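Sketance fabric divider next to a wood panel - worth it?

deskmoth
Posted June 28, 2019
I'm setting up a work corner and the Sketance site wants 459 for a dark gray fabric panel. They say it "calms the room." I have doubts. Ours would hang next to a big wooden panel, same sort of pairing as this.

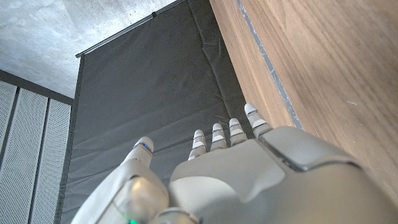

Does a fabric panel cut noise from the next room?

Very little, unless the fabric is thick and there's something dense behind it. It mostly takes the edge off echo on your own side.

wirwood_fan
Disagree. I put up two from Wirwood and calls got a lot easier. Maybe the cheap ones do nothing.

plainoak
Easier compared to what? You bought a rug the same month, you posted about it. I'd spend the money on the table. My tape trick is free: mark out the area you really use before ordering any divider, then live with it for a week.

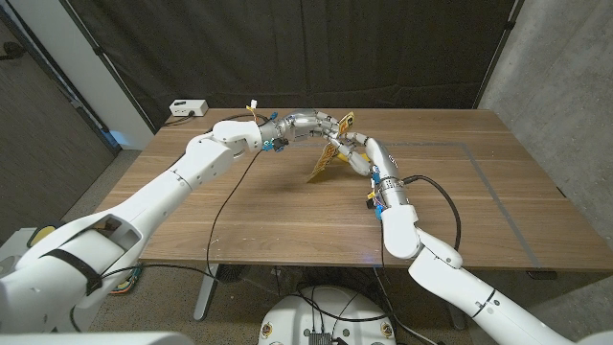 Most people find they need half the space they thought, and then the 55 inch panel does fine and the big one is a waste. Femport sells both sizes and pushes the big one every time.

deskmoth
Tape I can do. Still not sold on the fabric.

nair_returns
I sent mine back to Nair. 150 for return shipping, so read the small print. It also smelled of glue until July. 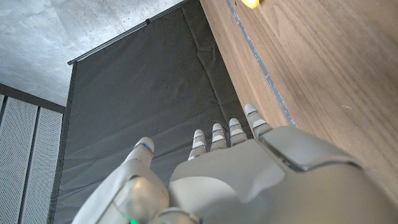
Color is the other thing the sellers skip. Mine was called "slate" and came out nearly black once it was up. Charcoal like the one in this last picture eats light if the panel is large, and no lamp I tried helped much. Go lighter, or skip it.

wirwood_fan
Dark hides marks though. Pale fabric looks grubby in a year.

plainoak
So vacuum it.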